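Skoncombe Holiday Cottages
Kitchen and Laundry Safety Check, with comments
Cottage: Jamora
Date of check: 5/7/23

Before the list itself, a word to the owners, who have been so patient with us since the February storms. Jamora is in good shape for its age and it was a pleasure to spend a morning in it. Most lines are a plain OK, and where I have run on a bit it's only so the next person doesn't have to puzzle it out from scratch.

1. Smoke alarm, hallway: OK. Sounds loud and clear with the test button.

2. Smoke alarm, kitchen ceiling: REPLACE. It does sound, but the label on the back says 2000, and that is far too old for any alarm, however well it has behaved. A new one is on order from Parkier.

3. Fire blanket: OK. It hangs by the back door now, and I like it much better there than over the stove (you don't want to reach across a burning pan to get at it!).

4. Extinguisher, tag no. 238: OK. Needle in the green, pin and seal in place. Please ask the cleaners not to hang dish towels on it, pretty as they are.

5. Hot water at kitchen tap: ADJUST. Read 51 degrees Celsius on my thermometer. I would like it a little lower with small children staying, and the Mendes plumbers can see to it when they come for the boiler.

6. Small appliances: OK, with one comment. Kettle, toaster and coffee maker all looked over, cords and plugs included. The crumb tray wanted emptying, as they always do, and I'd be glad to see that added to the changeover sheet. Unplug first, let it cool, and never go in after a stuck slice with a knife or fork.

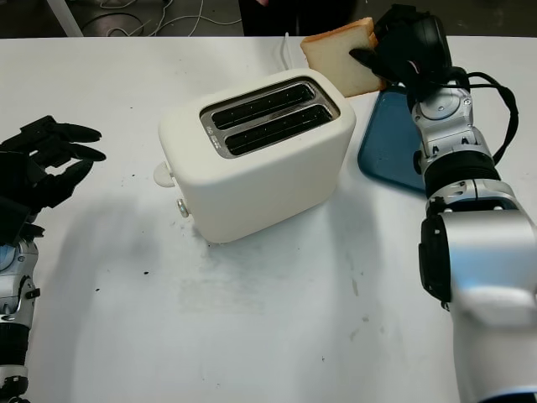 Item 6. Two-slot toaster, white, with lever and cord.

7. Outlets and switches: OK. The one beside the sink has a hairline crack in its cover plate, nothing live showing, but let's have it changed before summer all the same.

8. Dryer vent: CLEANED. There was a good thick felt of lint behind the flap. The lint screen itself was spotless, so somebody is doing their part and deserves our thanks.

9. Floor and step down to laundry: ACTION. The yellow strip on the edge has worn away to almost nothing, and in the evening that step is easy to miss. New strip, please, and a brighter bulb while you're at it.

10. Emergency numbers by phone: OK, though the card still gives the old office extension. It should read 13.

Items 2 and 9 to be done before the next guests arrive. The rest can wait for the boiler visit.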